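언드브리지 번역실, 한국어 계약 번역가 및 감수자 모집

언드브리지(Undbridge)는 생활용품과 원예용품 회사의 사용 설명서, 카탈로그, 고객 안내문을 번역하는 회사입니다. 탬소프(Tamthorpe) 사무실의 한국어 팀에서 함께 일할 분을 찾습니다.

모집 분야
영한 번역가 (계약직, 재택 가능)
한국어 감수자 (계약직, 탬소프 근무)
모집 인원: 총 2명

하는 일
번역가는 영어 원고를 한국어로 옮기고 용어집을 관리합니다. 현재 가장 분량이 많은 일은 프루니에(Prunier) 정원용품 카탈로그로, 전체 349쪽입니다. 식물 이름과 비료 성분 표기가 많아 찾아보는 일에 시간이 꽤 듭니다.
감수자는 번역가가 넘긴 원고를 원문과 대조하고 문체를 맞춥니다. 조판이 끝난 PDF에서 줄바꿈, 띄어쓰기, 단위 표기를 다시 확인하는 것도 감수자의 일입니다. 고객사 문의에는 프로젝트 담당자 에밀리아 오라베츠(Emília Oravec)가 답하며, 감수자는 필요할 때 근거 자료를 정리해 전달합니다.

지원 자격
한국어를 모국어 수준으로 쓰는 분
영어 원문을 사전과 참고 자료를 이용해 정확히 읽을 수 있는 분
번역 또는 편집 실무 경험이 있는 분 (분야 무관)
번역 메모리 프로그램을 써 본 분. 프로그램 종류는 상관없습니다.
전공과 학력은 보지 않습니다. 스페인어를 읽을 수 있으면 베르무데스(Bermúdez) 주방용품 안내문도 맡을 수 있습니다.

근무 조건
계약 기간은 11개월이며, 양쪽이 동의하면 연장합니다. 근무량은 주 24시간입니다. 번역가는 시간을 자유롭게 나누어 일하되 오전 중 한 번은 메일을 확인해야 합니다. 감수자는 사무실에서 근무하고 교통비를 따로 받습니다. 보수는 경력에 따라 정하며 면접 때 금액을 서면으로 알려 드립니다. 시험 번역에도 정해진 단가를 지급합니다.

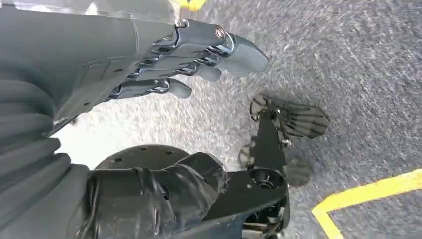

탬소프, 2021년 9월 28일

지원 방법
이력서와 번역 견본 한 편을 한국어 팀 채용 담당 마카레나 테하다(Macarena Tejada) 앞으로 보내 주십시오. 견본은 원문과 번역문을 함께 넣고, 공개된 글을 옮긴 것이어야 합니다. 비밀 유지 계약이 걸린 원고는 받지 않습니다. 메일 제목에는 이름과 지원 분야를 적습니다. 두 분야에 모두 지원하는 분은 먼저 희망하는 쪽을 앞에 써 주십시오.

전형 절차
서류 검토 후 시험 번역을 보내 드리고, 이어서 화상 면접을 합니다. 면접에는 한국어 팀장 새디어스 악터버그(Thaddeus Achterberg)와 오라베츠가 들어갑니다. 면접은 영어와 한국어로 진행합니다. 결과는 합격 여부와 관계없이 메일로 알려 드립니다.

적임자를 찾으면 모집을 마칩니다. 이번에 채용되지 않은 분의 서류는 본인이 원할 경우 이듬해 2월까지 보관하고 그 뒤에 삭제합니다. 전화 문의는 받지 않습니다.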